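Prison healthcare spending outpaces places at Skinner

Spending on healthcare at Skinner prison rose faster than any other line in its budget last year, according to accounts released on Friday. The prison holds 406 people, against a certified capacity of 366, and the gap of 40 is covered by doubling up in single cells on two wings.

Staff pay remains the largest item. Healthcare is now second, having overtaken building maintenance. The accounts put this down to two things: the use of agency nurses on night shifts, and escorted hospital visits, each of which needs two officers for the length of the appointment. There were 159 such visits in the year, and 57 of them ran past the end of a shift and were paid at the overtime rate.

Education and work training together take up roughly 4 per cent of spending. The figure includes the contract with Cutell, which runs the daytime classes, but leaves out the workshops, where costs are set against income from outside orders. The two sets of figures are kept on different accounting bases and cannot be added together without adjustment.

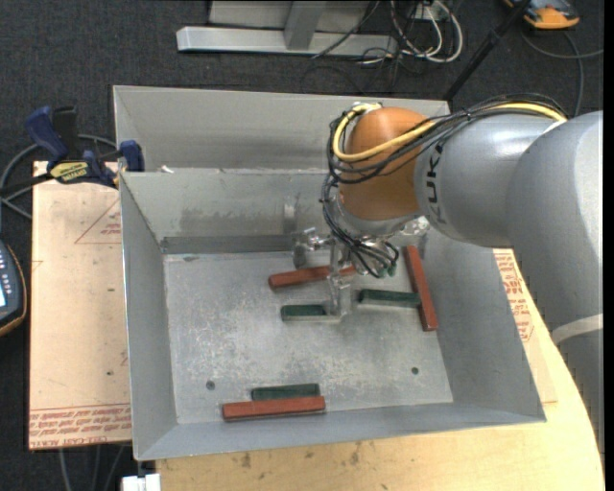
Ghizlane Sqalli
Justice and public spending reporter

The accounts also change how vacant posts are treated. In earlier years, money set aside for unfilled posts was shown as spent. It is now shown as a separate balance, so the staffing total looks lower than before although the number of officers in post has hardly moved. Readers comparing the two years should use the restated column in the second table – the first has not been corrected.

Judia, the charity that publishes a yearly review of prison costs, said the new layout was clearer but still gave no cost per prisoner for healthcare. It has asked for the figure to be split between care given on site and care given in hospital.

A new contract for on-site nursing is due to start in August. It was awarded to Lindix for three years, with an option to extend for one more. The contract price has not been published. The prison said it would appear in the next set of accounts, under healthcare, with agency cover listed on its own line.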